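二月,工坊,晚上九点以后。

上一篇写到两条手臂的供电分开了,右臂不再因为左臂急停而掉线。这一篇记录之后的工作:总线时序、手的零位、头部相机标定、插装动作的状态机。内容比较散,按做的顺序写,主要给自己以后查。

## 1. 总线时序

控制周期定在 200 Hz。两条手臂各走一路总线,手单独走串口,三路数据在主机上对齐。原来的做法是主循环里依次读左臂、右臂、左手、右手,再统一下发指令。单独跑每一路都没有问题,合起来以后周期抖动变大,右手的状态经常比右臂晚一拍。

查的过程:

先在主循环的每个读写点打时间戳,写进环形缓冲区,退出时再落盘。不要在循环里直接写文件,我第一次就是这么写的,结果测到的抖动有一大半是写日志引起的。

第一份有效日志共 2590 个周期,其中 32 个周期超时。超时点分布不均匀,基本成串出现,每一串的起点都落在左手串口的读操作上。串口库默认的读取方式是等够字节数或等到超时,手的固件偶尔会少回一帧,主循环就在那里干等。

改法很普通:手的收发放到独立线程,主循环只取最新一份状态,同时带上这份状态的时间戳。状态太旧就沿用上一次的目标,并且把“旧”这个标志往上传,让状态机自己决定要不要停。改完以后同样长度的日志里没有再出现成串超时,剩下的是零散的单个超时,来自系统调度,暂时不管。

顺带一条:独立线程和主循环之间原先用的是加锁的队列,后来换成了双缓冲。队列会积压,积压以后读到的是历史数据,表现为手的动作比手臂慢,而且越跑越慢。我只要最新值,不需要每一帧都处理,所以队列本来就是选错了。

Archana Sengar 看过这段代码以后提了一个问题:如果线程死掉,主循环会一直拿到同一份状态,时间戳不更新,“旧”标志会拉起来,但没有任何地方去重启线程。问题成立。现在的处理是“旧”标志连续保持超过设定时间就进入保持模式,手臂停在原位,等人工确认。没有做自动重启,自动重启以后手的零位未必还在,这一点见下一节。

## 2. 手的零位

手用的驱动板是 Terkix 的,上电时每个关节往张开方向慢速走,碰到机械限位后记为零点。判断碰到限位靠电流阈值。

问题出在阈值是全局的,每个关节的摩擦不一样。拇指侧摆的那个关节阻力偏大,走到一半电流就越过阈值,驱动板认为到头了,零点记在中间。后果是同样的指令角度,今天能捏住销,明天指尖错开一截。这个现象困扰了很久,我一直以为是标定漂了,重做过好几遍手眼标定,每次做完都“好了”,过一晚上又不行。重做标定的时候顺便重启了手,零位重新找了一次,仅此而已。

处理分三步。

一是把阈值改成每个关节单独设。数据来自空载全行程扫描,正反各走若干遍,取行程中段的电流峰值,再往上留余量。

二是找零以后做一次行程校验。从零点走到另一侧限位,得到的总行程和存档值比较,偏差超过容差就报错,不允许使能。这一步会让上电时间变长,可以接受。

三是在主机端保存每次上电的零位和总行程,画成曲线。机械磨损或者腱绳松弛应该表现为缓慢的趋势,零位找错则是跳变,两者在曲线上很容易区分。

容差怎么定没有什么理论,取正常情况下多次测量的散布再放大。放得太紧会误报,冷的时候尤其明显,工坊晚上关暖气,润滑脂的黏度不一样。目前的做法是上电后先让手空跑一段张合动作,再正式找零。

## 3. 桌子和底板

这部分没有技术含量,但是花的时间不少。

任务板放在桌面上,一开始没有固定。插装时手从侧面碰到板,板会挪。挪得不多,但是后面的目标位姿全部作废。Derek Naylor 建议直接用螺丝把板锁在桌上,我没有采纳,原因是我需要板能换角度放,测试位姿估计本来就要求板不在固定位置。

折中办法是每次插装之前都重新估计一次板的位姿,插装过程中手和板有接触以后,这次估计就标为无效,下一个零件开始之前必须重新看。代价是节拍慢。对一个在共享工坊里慢慢搭的平台来说,节拍不是指标。

桌面是深色哑光的,换过来之前用的那张桌子是浅色的,白板的边缘和桌面对比度不够,边缘检测经常断。深色桌面上白板的四条边很干净,分割阈值可以放得很宽。背后的黑色帘子对深度图也有帮助,远处没有杂乱的轮廓,裁剪感兴趣区域的时候少写几行判断。

零件是蓝色的,白板上的小平台也是白的。蓝对白在色调通道上好分,白对白不好分。小平台的边缘主要靠它自身的高度差产生的阴影,灯一动阴影就变。所以平台的位置没有从图像里单独估计,直接由整块板的位姿加上已知的相对关系推出来。前提是平台和板之间没有相对位移。开工前用手推一下每个平台,这一条写在了检查表上。

## 4. 头部相机标定

相机在头部,头部本身有关节,所以标定分两部分:相机到头部末端连杆的外参,以及头部关节的零偏。以前只标外参,把头固定在一个角度。后来需要低头看近处、抬头看远处,头一转误差就出来了,说明关节零偏不能忽略。

现在的流程:

1. 手臂末端装标定板,手臂走预设的点位,头部在若干角度之间切换。
2. 每个点位等手臂稳定以后再采,稳定的判据是关节速度连续若干周期低于阈值,不用固定延时。
3. 采集关节角和图像角点,一起送进优化,未知量包括外参、标定板到法兰的变换、头部关节零偏。
4. 看残差分布。残差大的点单独画出来,如果集中在某一个头部角度,先怀疑那个角度下机构有间隙,不要急着删点。

第 4 步是吃过亏以后加的。最早我设了一个鲁棒核函数,离群点自动降权,优化结果的平均残差很漂亮,实际用起来低头时仍然偏。把权重打印出来一看,低头的那一组点几乎全部被降权了。也就是说优化器把真实存在的机构间隙当成噪声丢掉了。后来拆开颈部俯仰轴,发现联轴器的紧定螺钉松了,打了螺纹胶重新装,那一组的残差回到了和其他组相同的水平。

左右臂要分别标一次,得到两份“头到臂基座”的关系。理论上这两份结果之间的相对关系等于机械图纸上左右肩的相对关系。拿来做交叉检查很方便,差得多说明某一边有问题。我的结果里平移对得上,旋转在偏航方向差一点,目前的解释是右肩安装面没有完全贴合,还没有拆。

标定文件的格式用的是 Indel 那套工具的导出格式,四元数顺序是实部在后。我的代码里是实部在前。这个问题每个人一生中至少会遇到一次,我遇到的是第三次。现在读文件的函数里强制检查:读入以后转成旋转矩阵,和机械图纸的名义值比较,夹角过大直接抛异常。

## 5. 插装状态机

状态如下:

- `OBSERVE`:双臂让开视野,估计板和零件位姿
- `APPROACH`:一侧手臂移动到预抓取位姿
- `GRASP`:合拢手指,检查关节位置和电流
- `LIFT`:竖直抬起,再次检查
- `ALIGN`:移动到孔上方
- `SEARCH`:下压并做小范围搜索
- `INSERT`:沿轴向推入
- `RELEASE`:张开,后退
- `HOLD`:异常保持

`GRASP` 的判据改过几次。单看电流不行,手指互相顶住的时候电流也高。单看位置也不行,不同零件粗细不同。目前是两者都看:合拢停止时的关节位置必须落在该零件对应的区间内,同时电流高于阈值。区间靠实测,每种零件手动放进手里捏几次,记录停止位置。

细的圆柱销和粗一点的圆柱销区间有重叠,靠手指位置区分不开。这件事交给视觉,手不负责识别。

`SEARCH` 用的是螺旋线。腕部没有六维力传感器,接触力由关节电流反推,噪声比较大,在低速时静摩擦的影响尤其明显。想过的替代办法是倾斜插入:销先带一个小角度下去,让下缘先进孔,再扶正。圆柱销可以这么做,带棱角的方块不行,方块还有绕轴的角度要对。现在圆柱零件走倾斜插入,方块走螺旋加小幅往复旋转。

齿轮形状的零件又是另一回事。它外圈的齿会和指尖卡在一起,抓取角度稍微不同,松手的时候零件会被带着转一下。暂时的办法是张开时先沿法向退一小段,再横向移开,不要同时动。

双臂的分工目前很保守:同一时刻只有一侧在板上方动作,另一侧停在待命位姿。真正的双臂配合,比如一侧按住板、另一侧插,需要解决按住的那只手给板施加多大的力。力太小按不住,力太大会把板推走。这个留到后面。

碰撞检查用的是胶囊体近似,每段连杆一个胶囊,手整个包成一个大的。手包得太粗,两只手同时靠近板的时候会误报。拆成手掌和手指两组以后好一些,计算量还在周期预算之内。

## 6. 当前状态
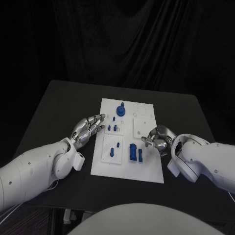

**Nendemau 共享工坊 · 双臂平台小组**

任务板在桌子中间,略带角度,蓝色的销、方块和带齿的旋钮都在板上,左右手都伸到了板附近。右上那一片圆形轮廓和小孔是空位。板面右下靠近细方块的地方有一些灰色痕迹,板位姿估计里如果用到板面内部的纹理,需要把这一块屏蔽掉,否则特征点会落在痕迹上,擦一次板模型就失效一次。

目前只用板的外轮廓,不受影响。外轮廓的问题是手臂一旦遮住某条边,可用的约束就少了。解决办法是给 `OBSERVE` 状态多加一条要求:四条边的可见长度比例都要达标,不达标就让手臂再往后退一段,退完重新看。退多少是写死的,没有根据遮挡情况计算。

最近一轮测试只跑单臂圆柱销,失败 9 次。按日志分类:

- 多数停在 `SEARCH`,螺旋走完没有检测到落入。回看接触力曲线,销的端面一直压在孔边上,说明搜索半径不够,板位姿的误差比我假设的大。
- 其次是 `GRASP` 判定通过,`LIFT` 再检查时不通过。销被捏在指尖最外侧,抬起后滑脱。预抓取高度需要再往下放一点。
- 还有一次是 `HOLD`,手的状态超时。线程还活着,原因是串口转换器重新枚举,设备名变了。后来写了 udev 规则,按序列号绑定固定名字。

搜索半径不能简单放大。螺旋间距由销和孔的间隙决定,间距不变、半径放大,搜索时间按平方增长。更合理的是降低板位姿误差。误差的来源里头部相机的高度方向最差,看板的角度又比较斜,板面远端的误差比近端大,和测试里远端孔位失败偏多是一致的。

打算在 `ALIGN` 之后加一次近距离的修正:手臂停在孔的上方,头部对准孔的位置再看一次,只修正平面内的两个量,高度仍然由接触确定。难点是手会挡住孔。可以让手停在孔的一侧,看完再平移过去,平移这一小段的误差由手臂自身的重复精度决定,比绝对精度好很多。

## 7. 线缆

左臂下方那几根细的白色线还是散着走的,一路拖向地面。Glenys Kershaw 每次路过都会提到它们。我试过沿着小臂外壳绑一段,腕部转到极限时线会被拉紧,插头受力。需要的是在肘部留一个活动的线环,环的大小由肘关节行程决定,然后在上臂处做固定点。固定点的夹子已经画好,等打印机空出来。

接头方面,原来用的是 Bellamy 的小号锁扣接头,锁扣朝下,维护的时候手指伸不进去。下一版转接板把接头方向翻过来,同时把通信和供电分成两个插头。现在是合在一起的,拔供电就等于拔通信,驱动板掉线以后主机端分不清是断电还是断线,保护逻辑只能按最坏情况处理。

## 8. 待办

- 右肩安装面拆检,看贴合情况,之后重做右臂标定
- `ALIGN` 后的二次观测,先用圆柱销验证
- 关节静摩擦补偿,至少把腕部两个关节做掉
- 方块的抓取区间重新测,上次测的时候指尖的垫还没换
- 日志格式加版本号,旧日志已经有两种字段顺序,解析脚本靠猜
- 急停按钮换位置,现在要绕过桌子才能按到

Dean Whiteley 问过代码什么时候放出来。时序和手的驱动这两部分已经整理好了,标定部分里还有写死的路径,清理完一起放。状态机不打算单独放,和这套硬件绑得太紧,参数表拿出去对别人没有用处。

下一篇写静摩擦补偿。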